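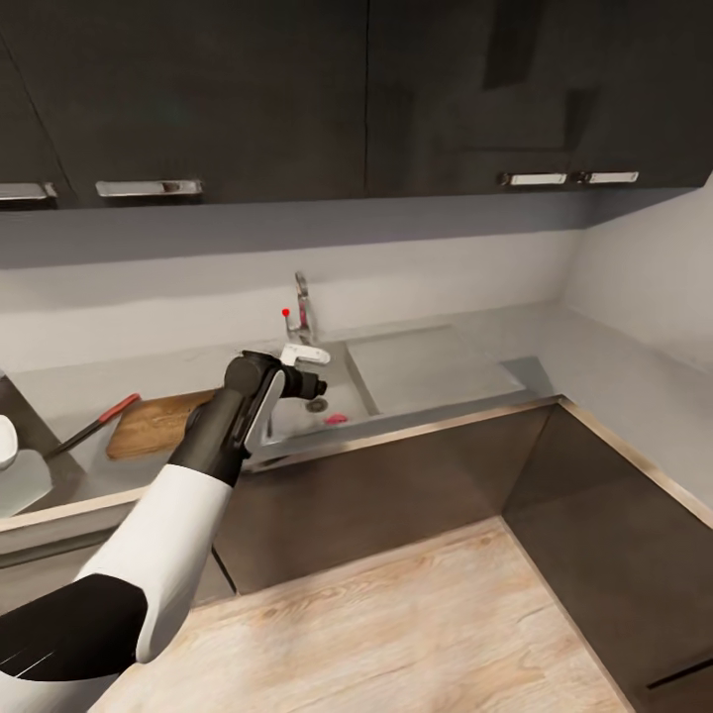
Der Prüfdienstleister Brindano hat am 11/6/20 seinen Leitfaden für Küchenroboter in der Simulation veröffentlicht, und er ist länger als manche Bauordnung. 507 Einzelregeln sollen künftig festlegen, wann ein virtueller Arm eine virtuelle Spüle als bedient melden darf. Der Griff zum Wasserhahn etwa gilt erst als bestanden, wenn der Greifer den Hebel sauber fasst und dabei nichts in der Umgebung verschiebt - auch nicht das Messer mit dem roten Griff, das links auf und neben dem Schneidebrett liegt. Verletzen kann sich daran zwar niemand, ein Kapitel zum Umgang mit Klingen gibt es trotzdem.

Grundlage waren 3286 simulierte Durchläufe, die der Softwareanbieter Ulness seit September beigesteuert hat. Wer das Prüfzeichen will, muss jede Aufgabe 200 Mal wiederholen und auch die Fehlversuche offenlegen. Letzteres sorgte in der Branche für spürbar weniger Begeisterung als das Zeichen selbst.

"Bisher hat jeder die Videos gezeigt, die gut aussahen", sagt Amedeo Bianchini, der den Leitfaden bei Brindano verantwortet. Zwei Firmen haben sich bislang zur Prüfung angemeldet. Der Hersteller Saxena will noch abwarten und verweist auf offene Fragen zur Definition von "verschiebt". Dazu plant Brindano einen Anhang. Einwände nimmt das Unternehmen schriftlich entgegen, das passende Formular hat vier Seiten.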